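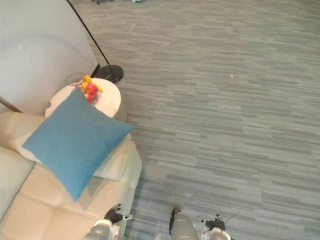
One blue cushion, on the cream sofa, next to the flowers that will never need water.

I'd like to say a word in favor of the single cushion. Not the pile, not the matching row along the back that everybody has to move before they can sit down. One! I've had this argument with my friend Parviz Kermani since April, when he came back from the big Telside furniture place with enough cushions to fill a canoe, and I'm still having it, so now you get to hear it too.

Parviz says a pale sofa looks unfinished without a crowd on it. I say a pale sofa is doing you a favor. Put a single blue square on it and you notice the blue. Put nine things on it and you notice that you have nowhere to sit (and that you'll be picking half of them up off the floor by supper).

And please, let it lie crooked. I have no patience with the karate chop, or the business of standing a cushion on its point like it's waiting to be photographed. A cushion at a slant has a corner ready for your elbow. I read a 1,026-word article in a decorating newsletter on how to plump one correctly and I've never felt so tired.
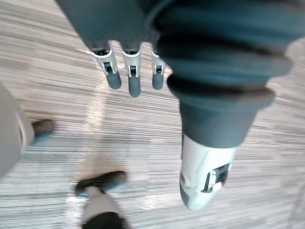
Which brings me to carpet, the other thing people are snobs about. Everyone I know is ripping theirs out. Kourosh Moradi got a quote for $2,000 to do his den over in planks, and he was so proud of it, and then he spent the whole winter in two pairs of socks. Gray carpet with a bit of a streak to it is a wonderful thing to live with. It's soft underfoot, it's quiet, and you can drop a pretzel on it without hearing about it from across the room – although I do think you should pick up the pretzel.

I'll give the snobs one point. Plain gray all by itself can get gloomy, and that's where I come around to fake flowers, yellow and red ones if you can find them, in a small glass vase. My aunt would have a fit. But they're bright, they stay bright, and a little round table beside the sofa is exactly where a bit of yellow ought to go. Leave room for a mug, and tell Parviz I said so.

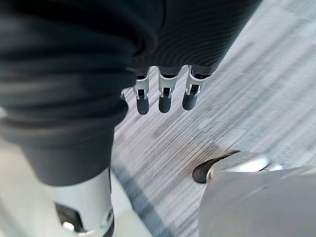 Gray carpet, streaks and all. I'm keeping mine.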